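Can a robot do the kitchen jobs yet, or should I stop waiting?

Asked in Home and Kitchen > Gadgets and Appliances
267 views, 3 answers

I've got a bad shoulder and two wrists that give up by teatime, and every few months somebody in the family sends me a video of a robot folding shirts or loading a dishwasher with "your new helper!!" underneath. I laugh, then I go and do the dishwasher myself.

So this is a serious question. I'm not after a butler. What I'd like is something that does the small fiddly jobs on the worktop: put the toast in and take it out again, move the teapot without slopping it, fold the tea towels, get bottles out of the way and wipe underneath. It's the picking up and putting down that does me in. The vacuum is sorted, I've had a robot one for years and it's fine apart from the hall rug.

I saw a thing called the Prurnier advertised as a "countertop assistant" for £3,648, and it went straight over my head whether it does any of this or just stirs soup. Has anyone here got one, or anything like it? Are we two years off or twenty? I did search the old threads but most of them turned into arguments about lawnmowers.

Answer 1 (marked helpful by 20 people)

I work in a packing unit, so I come at this from the shop-floor end, but I do have opinions about kitchens as well!

Short version: no, not in the way you mean, and I wouldn't spend £3,648 finding out.

Slightly longer version. We've had a Brulex arm on one of our lines since last July and it's very good at one thing, which is picking up the same carton from the same spot and putting it in the same crate. On a decent shift it'll go hours without anyone touching it. Then somebody loads a tub with a slightly domed lid and it stands there sulking until I come over. Your worktop is all domed lids, if you see what I mean. Every object is a different shape and a different weight, and they've all moved since yesterday.

Look at the sort of jobs people set up for this kind of thing and you'll recognise your own list.

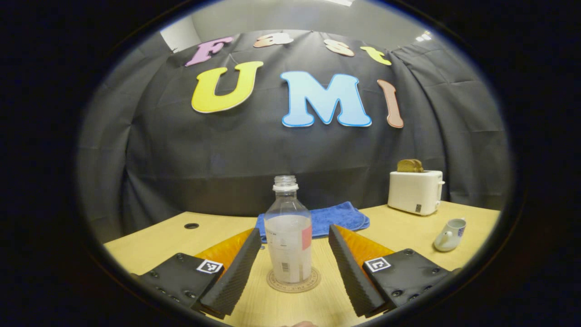

Bottle, towel, toast and teapot on one table. FastUMI lettering on the curtain.

Go through that lot as chores and they're all hard in different ways. The clear bottle sounds like the easy one, but clear plastic is a pain for cameras in general (ours at work can't be trusted with it, we put a sticker on everything see-through) and with the cap off you can't tip it or squeeze it too much. A towel that's already folded is fine to carry if you slide it off flat, but ask for it to be folded from a heap and you've got a floppy thing that's never the same heap twice. Toast you can crush. And a teapot has to be kept level the whole way, and if there's tea in it then getting it wrong means a scald, so I'd want that one proved about a thousand times before I let it near my mum.

What I'd do for the shoulder and wrists in the meantime, and it's dull I'm afraid:

Get a one-cup hot water dispenser so you aren't lifting a kettle at all. Mine's a Skarkuvden and it's plain but it works. Get the kind of toaster where the lever goes up past the normal position so you aren't digging about for a crumpet. Keep the bottles on a tray or a turntable so you can shift the lot in one go with your good arm. And stop folding tea towels! I roll mine and stick them in a basket and the sky hasn't fallen in.

On your two years or twenty, I'd guess somewhere in the middle for one or two jobs done slowly, and a fair bit longer for "tidy the kitchen". That's me guessing from a packing line though, so take it as that.

Answer 2

Had the Prurnier on a trial for a month. It stirs soup. It also holds a jar while you unscrew the lid, and I did like that bit, but you have to put the jar in it yourself and strap it down. Sent it back. Collection was easy to be fair.

Answer 3 (edited)

I'd be a bit more cheerful than the first answer. My sister-in-law's day centre has a Sulemana arm clamped to a table and it passes people their cups, proper cups with handles. It's slow, and they have to be put on the same mat every time, but it gets there and the people who use it love it. So it does exist, it just isn't something you'd buy in a shop and plug in next to the bread bin.

Worth asking your council or GP surgery for an occupational therapy visit as well. They came to mine and I ended up with a kettle tipper and a perching stool, and between them they've done more for me than any gadget I've bought. The wait was long where I am, might be quicker with you.

Edit: somebody messaged to ask what the day centre one cost. I don't know, it came through a grant.

Comment from the asker

Thank you all, that's saved me a few quid! I'm going to look at the hot water thing first and ring the surgery about the visit. Does the dispenser take a big mug or only the titchy ones? Mine holds a good pint.

Reply from Answer 1

Big mug fits if you take the drip tray out. You'll need to press it twice to fill a pint one, and mind the second go, it spits a bit at the end.

Related questions

Is a robot vacuum worth it with stairs? (276 views)
Easiest jar opener for weak hands
Can you leave a slow cooker on a timer plug?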